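Préparer le budget de l'année prochaine : la table, les doigts, et tout le reste

Chaque automne je fais le même exercice, et chaque automne je découvre que j'ai mal compté l'année d'avant. Je le mets ici par écrit, d'abord pour moi, ensuite pour les deux ou trois personnes qui m'ont demandé par courriel combien coûte un poste comme le nôtre. Je préviens que je n'écris pas en français depuis très longtemps. J'ai appris la langue assez tard, à Poltava puis ici, et je relis toujours trois fois. S'il reste des fautes, vous pouvez me les signaler, je les corrige volontiers.

Je rappelle la situation pour ceux qui arrivent. Je travaille dans un petit atelier qui s'appelle Tredov. Nous faisons de la manipulation d'objets : prendre, poser, ranger, trier. Nous avons un poste en service et nous voudrions en avoir un deuxième à partir de février. La demande doit être déposée avant la fin du mois, et elle doit tenir sur une page, avec un tableau. Le tableau, c'est la partie difficile.

Mon collègue Filippos Kalogeropoulos a fait la première version. Il est parti du prix de la pince, il a ajouté l'ordinateur, et il a mis une ligne « divers ». J'ai beaucoup de respect pour Filippos, mais la ligne « divers » était plus grande que la ligne de la pince. Quand une ligne « divers » dépasse la ligne principale, la personne qui signe pose des questions, et elle a raison de les poser.

Alors j'ai repris nos factures de l'année, une par une, dans le classeur et dans la boîte de messagerie. Cela m'a pris un après-midi entier. J'ai trouvé des choses que j'avais complètement oubliées : un câble commandé deux fois, des frais de port plus élevés que la pièce transportée, un abonnement que personne n'utilisait depuis le printemps. J'ai résilié l'abonnement le soir même.

Ce qui m'a frappé le plus, ce sont les accessoires du plan de travail. On pense à la machine, on oublie l'endroit où elle travaille. Une table, il faut qu'elle ne bouge pas. Il faut aussi que sa surface soit assez claire pour que les objets se détachent bien, et qu'on accepte de la voir s'abîmer un peu. Les paniers et les casiers, on les achète au magasin de bricolage, on garde le ticket dans une poche, et le ticket passe à la machine à laver.

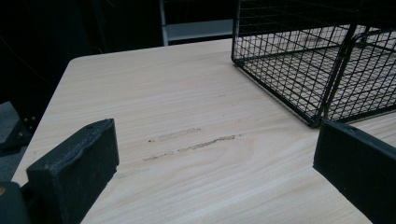 Temps de lecture : 6 minutes

Les marques brunâtres sur le bois, entre les deux doigts, je ne sais pas les attribuer avec certitude, et pour le budget cela n'a pas grande importance. J'ai créé une ligne « plateau de table ». Avant, cette ligne n'existait pas. Je propose de prévoir un plateau de rechange par poste, stocké à plat, et de décider en cours d'année si on l'utilise. Filippos préfère poncer. Poncer coûte moins cher, je suis d'accord, mais un plateau poncé change un peu de teinte, et je n'aime pas changer la teinte du fond au milieu d'une série d'essais.

Pour les doigts, j'ai un peu hésité. Les nôtres sont noirs, mats, avec une surface légèrement rugueuse, et le bord supérieur est déjà plus gris que le reste. Ils fonctionnent encore très bien. La question est de savoir si on les remplace à date fixe ou quand on constate un défaut. La date fixe est plus facile à budgéter. Le constat est plus économique, à condition que quelqu'un regarde vraiment, et dans une semaine chargée on ne regarde pas. J'ai choisi un compromis : une paire de rechange achetée dès le départ avec le poste, et une deuxième paire inscrite en réserve, que l'on ne commande pas sans un mot de Filippos ou de moi.

Le casier en fil métallique noir, avec sa séparation au milieu, est peut-être l'objet le moins cher du poste, et pourtant j'ai passé une demi-heure à écrire sa ligne. Il me faut exactement le même modèle pour le deuxième poste. Si le maillage est différent, ou si la séparation est placée ailleurs, les deux postes ne donnent plus des résultats comparables et il faut tout noter séparément. Or les magasins changent leurs modèles sans prévenir. J'ai donc écrit « casiers, 3 exemplaires, même référence, achat groupé ». On m'a déjà demandé pourquoi 3 pour deux postes. Le troisième est pour le jour où quelqu'un marche dessus.

J'ai demandé deux devis. Le premier vient de Grutaleck, chez qui nous avons acheté le poste actuel. Leur devis est clair, ligne par ligne, avec un délai de 60 jours à partir de la commande. Le second vient d'une maison plus petite, Sang, que l'on m'avait recommandée. Ils sont moins chers sur la pince, mais la fixation n'est pas comprise, et le délai est écrit « à confirmer ». J'ai téléphoné. La dame a été très aimable et m'a répondu que le délai était à confirmer.

En comptant la fixation, le transport et un jeu de vis (oui, on nous facture les vis), la différence entre les deux fond presque entièrement. Je vais proposer Grutaleck. Ce n'est pas par fidélité. Je connais déjà leurs pièces, et je sais combien de temps il me faut pour les monter, alors que chez Sang je devrais tout apprendre, avec peut-être des surprises agréables, peut-être non.

Si l'on veut ouvrir le deuxième poste en février, il faut remonter le calendrier à l'envers. Avec 60 jours de livraison, plus la semaine où l'entreprise est fermée, plus le montage, plus les réglages, la commande doit partir très vite après l'accord. J'ai fixé une date limite pour les devis au 31 du mois. Après cette date, les prix ne sont plus garantis, et je n'ai pas envie de recommencer le tableau.

Il reste la question de la réserve. J'ai demandé 1000 euros pour les petites dépenses des deux postes sur l'année entière : câbles, colle, ruban, éclairage, plateau, casiers, et ce que je n'ai pas prévu. L'année dernière j'avais demandé moins, et en été j'achetais déjà le ruban adhésif avec ma propre carte. Se faire rembourser un rouleau de ruban demande un formulaire de deux pages. J'ai rempli ce formulaire assez souvent pour le connaître par cœur.

L'éclairage, justement, je l'avais placé dans la réserve et je l'ai ressorti. Autour de notre table il fait très sombre, alors que la surface elle-même est bien éclairée. Ce contraste me convient pour le travail, beaucoup moins quand je cherche une clé tombée par terre. Pour le deuxième poste je voudrais une petite lampe séparée, orientée vers l'étagère, avec son propre interrupteur. Filippos dit que j'exagère et qu'une lampe frontale suffit. La lampe est dans le tableau quand même.

Je n'ai pas compté nos heures, et c'est le défaut principal de ma version. Monter un poste prend du temps, le régler en prend encore plus, et pendant ce temps le premier poste tourne sans surveillance sérieuse ou ne tourne pas. Le modèle de tableau qu'on nous donne ne contient pas de colonne pour cela. J'ai ajouté une note en bas de page, en petits caractères, et j'espère qu'elle sera lue.

Le dossier part lundi 22 octobre, avec les deux devis en annexe. Si quelqu'un parmi vous a déjà acheté des casiers en fil par lot, avec une référence qui reste stable d'une année sur l'autre, je veux bien le nom du fournisseur. Les commentaires sont ouverts, et mon adresse est toujours dans la colonne de droite.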